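The night I lost to a tray edge

26 December 2020

Everybody's asleep upstairs and I have leftover ham and a heater under the desk, so, finally writing this up. Promised Anneli I'd do it weeks ago. Sorry Anneli.

Short version: the Plutolik arm drove its gripper into the lip of the part tray at Merside, hard, and kept pushing. No one hurt. One bent finger, one cracked tray, a very loud noise. The protective stop came in late, well after I'd have liked. Kaisu Miettinen had her hand on the pendant and hit the e-stop before the controller made up its own mind. Good reflexes. I was looking at a laptop, which I'm not proud of.

We'd been running the pick cycle for 49 parts by then without a hiccup. Then one approach came in low. Not wildly low. More than 30 mm, by the mark on the tray wall, but from the side of the cell it just looked like a normal descent that forgot to finish.

First theory was the usual: somebody bumped the base, or the tray had crept. Checked both. Bolts fine, tray on its dowels. Second theory was Kaisu's, that the tool offset had been reset when we swapped controllers in March and we'd been getting away with it. I liked that one a lot. Spent an evening on it. Wrong, or at least the number in the tool table matched the drawing.

So I went back to the sim, on the grounds that it costs nothing to crash in there. Same program, same poses, wrist view on, lights down low becuase I never did fix the lighting in that cell file.

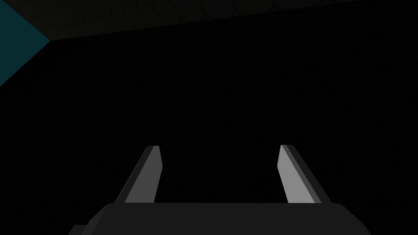
What I was after was the frame the approach move gets calculated in. There are 2 of them in our file, one for the tray and one for the fixture, and their names differ by a single letter (my doing, from back when I thought short names were clever). Stepped the program a line at a time. With the fingers open like that and nothing between them you'd think it would be easy to see where the tool is headed, but against all that black I could not judge the height by eye, at all. Had to turn on the axes and read numbers like a normal person. And there it was. After a retry, the program jumps back to the approach line but skips the line that sets the frame again. If the last thing it did was visit the fixture, the approach goes to the tray position using the fixture height. Crunch.

It needs a missed pick AND a fixture visit in that order, so you can run all day and never see it. We'd never had a missed pick on that shift until we did.

Reproduced it 3 times in the sim, then quit for the night and slept badly.

Fixes so far:

Frame gets set inside the approach routine, every single time. Should have been there from the start.
Frames renamed. Long, ugly, obvious names.
Collision threshold was still at whatever value it had for the heavy gripper. Lowered. Anneli Lahtinen is going over the safety settings seperately and I'm staying out of it until she signs off.
Reduced speed for anything that's a retry.

Still open - why the Sundaram force sensor logged basically nothing during the push. Flat line. Either the logger died or the cable did, and I don't love either answer. Cable's on the bench now. New fingers are on order from Pimadel, no ship date yet, holidays.

Arm stays locked out till then. Tag's on it, key's in Kaisu's drawer. Going to bed.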